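HOME ORGANIZATION AND SMALL SPACES
Unit 8: The Desk Surface
Handout prepared by Geum-ok Yeom

Read this before the workshop session. Bring a pencil and the floor sketch you made for Unit 7.

1. Zones

A work surface has a near zone and a far zone. The near zone is what you can reach with your elbow at your side. The far zone takes a straight arm. Anything past that is storage, even if it happens to be on the desk.

Writing tools go at the border of the two zones, on the side of the hand you write with. Paper goes in the near zone. Items you handle while thinking or on the phone (a puzzle, a stress ball, a smooth stone) are allowed one place in the far zone. In the course we call these idle items.

Arne Rieger's notes from the June session use "hand zone" and "arm zone." The meaning is the same. Use either on the worksheet.

2. Upright holders

A pen holder works if you can see what is in it and get one thing out without moving the others. Check three measurements:

Height. A holder that is too deep swallows short pencils and erasers. Most of the tool should be easy to grip above the rim.
Width. In a wide holder a single pen leans over to one side. With more pens in it they hold each other up.
Base. A narrow base tips when a heavy marker leans outward. Test it with your heaviest marker and nothing else.

Markers with caps can be stored cap up or cap down. For the exercise, store them cap up so that everyone's results can be compared.

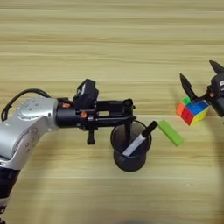

Fig. 1. Pen holder with one capped marker, and a puzzle cube as the idle item.

With one marker in it, a holder shows its lean clearly. Note which way the tool points on your desk. If it points toward the spot where you set down your cup, turn the holder or move it.

3. Exercise

Clear the desk completely. Wipe it. Put back the holder with one marker and one idle item. Work like this for 20 minutes. Each time you get up to fetch something, write it down. Only the things on that list go back on the desk.

Students in the Nemwood group should use the long tables, which are deeper, and mark the arm zone with tape first.

4. To hand in

The fetch list
A sketch of the desk with both zones drawn in
One paragraph on where you placed the holder and whether you moved it

Sketches may be in pencil. Put your name on both sheets.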